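Call for Participants: Household Water Use Diary Study
Stillidside Residential Water Program
Posted 27 March 2022

Dalent is recruiting households in the Stillidside service area for a study of indoor water use at the kitchen fixture. Enrollment is open to renters and owners. Data collection runs through April.

Purpose

Current demand estimates for Stillidside are based on whole-house meter readings. These readings do not separate kitchen use from bathroom, laundry or outdoor use. The study will pair short-interval meter data with written diaries kept by residents, so that flow events can be assigned to a task such as rinsing, filling, hand dishwashing or food preparation. Results will be used to revise the kitchen component of the Nunier demand model.

Who can take part

Applicants must be 18 or older and must have lived at the current address for at least 3 months. The home must have its own water meter. Homes served by a shared building meter or a private well cannot be included. The kitchen must have a working sink with one faucet. Single-basin and double-basin sinks are both accepted, and a dishwasher may be present or absent. Households planning plumbing work in April should not apply.

What participants do

One adult in each household acts as the diary keeper. The diary keeper will:

Complete an intake form covering household size, fixture type and appliance age.
Allow one visit of up to an hour for installation of a clamp-on sensor on the cold supply line under the sink. No pipe is cut.
Record kitchen water use on 10 consecutive days. Each entry gives the start time, the task and whether the basin was filled or the water was left running.
Return the sensor and the diary in the prepaid box.

Other members of the household may use the sink as usual and do not need to sign their own entries. Diary sheets are supplied on paper. A spreadsheet version can be requested at intake.

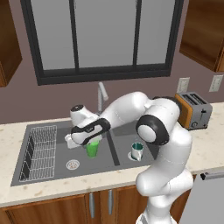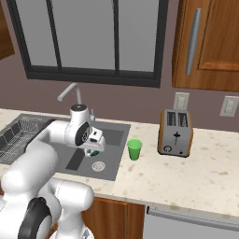 Kitchen sinks, computer renderings.

Sensor and data handling

The sensor is a Sharifi ultrasonic unit that logs flow rate and pipe surface temperature. It has no microphone and no camera. Readings are stored on the unit and downloaded after return. Addresses are replaced with a household code before analysis, and the key is deleted when payments have been issued. Participants may withdraw at any time before the key is deleted and may ask for their data to be removed.

Compensation

Households that return the sensor and a complete diary receive a $75 credit on their water account or a check for the same amount. A diary with up to two missing days is treated as complete. Households that withdraw after installation receive $20.

How to apply

Request an application form from the Dalent field office in Stillidside, in person or by mail, quoting reference 634. State the number of residents, the type of sink and the hours when an installer can be admitted. Applications are reviewed in the order received. Applicants who meet the criteria after all places are filled will be put on a reserve list.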